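### 5.2 The Edge-Slip Failure in Cloth Handling

Of all the faults we ran into with Undum, our cloth-handling policy, the most instructive by far was one we came to call edge slip. The policy reaches for the border of a folded cloth, closes on it, and lifts. Everything in the log looks healthy: the fingers report the right gap, the motor current sits where it should, and the planner moves happily on to the next step. Meanwhile only the top layer has come up, and the rest of the stack is still lying where it was!

We first saw this in September, on the second day of trials, when Helju Grīnberga noticed that the policy was marking folds as complete while the lower layers trailed behind. She went back through all 3,050 grasps in the trial log and sorted them by hand, a huge piece of work that made the rest of this section possible. Two patterns stood out right away. Edge slip was far more common when fabrics of different colors were stacked together, and it nearly always began at the moment of closing, well before the lift.

Our first guess was worn finger pads. We replaced them, repeated the trials, and got the same fault in the same places. The second guess was lighting, and this one got us closer. Strong daylight can turn a pale cloth almost featureless in a wide-angle view, and the edge detector then locks onto the nearest strong color boundary - very often the border between two fabrics in the stack, and so the wrong edge altogether.
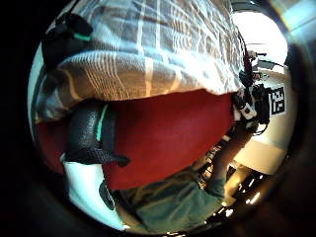 **Figure 4.** Handling layered fabrics, with a plaid cloth above a deep red one, a bright white panel at lower left and a sensor device near the right end of the red cloth.

What surprised us was how calmly the system carried on after choosing badly. The gap between the fingers is a poor witness here, as a thick single layer and a thin double layer can give the same reading. Aparecida Prado suggested a very simple check, and we liked it at once: after closing, pull back 4 millimeters and pause. If the cloth below the grasp doesn't move with the fingers, the policy opens and tries again, up to 3 times, before stopping and calling for the operator.

The check slows each grasp down a little, and it has a weak spot of its own. On slippery cloth the short pull can itself drag the top layer loose, so that a good grasp becomes a bad one - Gerardo Yap found this while testing linings, and we have not solved it. For woven cotton, though, the results were a delight to watch. Wrong-layer grasps that used to run silently to the end of a fold now stopped at the first step, where a person could put them right with one hand.

We kept the original finger-gap test in place as well. It still catches the empty grasp, a separate fault covered in Section 5.3.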